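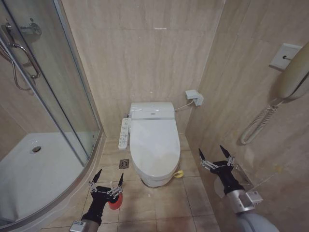

Still too slow to be any use to a hotel, was Despina Ursu's comment on the last report, and she asked whether a machine can clean a toilet yet or only stand near one. The short answer for July is that it can do parts of the job, with a person close by.

We ran 154 bathroom trials this month under the Materby grant. A trial covers the lid and seat, the bowl, the outside surfaces and the floor next to the base. In 29 of them the robot got through every step without a person stepping in. Most of the others stopped at the brush. Getting it out of the holder is fine - getting it back in is where time goes.
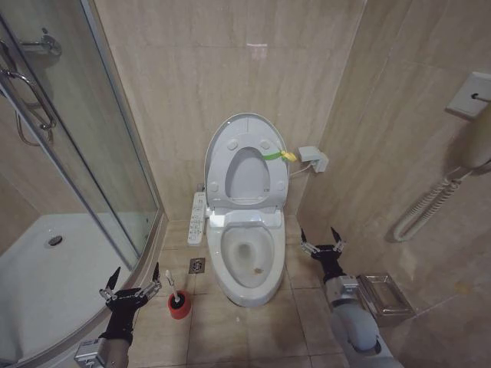 Lids and seats are in better shape. Sreekumar Bhat rewrote the lifting routine in the first week, and the arms now wait for the hinge to settle before moving on. Reaching under the rim is still poor. The brush makes contact but the pressure is uneven, and stains low in the bowl often need a second pass.

Bidet seats need care of their own. The side panel sits close to where the left arm works, and we had 2 trials where a button was pressed by accident. We have added a keep-out zone and will report on it next time.

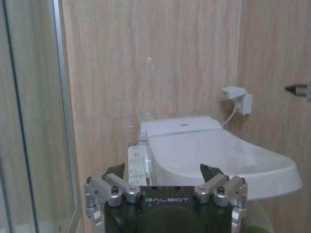 Wiping the outside of the seat unit goes well as long as the cord is left alone. Pauline Oakley has asked for more trials in narrow rooms, and we agree. Spending on parts this month was $1,271, mostly fingertips and cloths. Brirus has promised the softer fingertips for August.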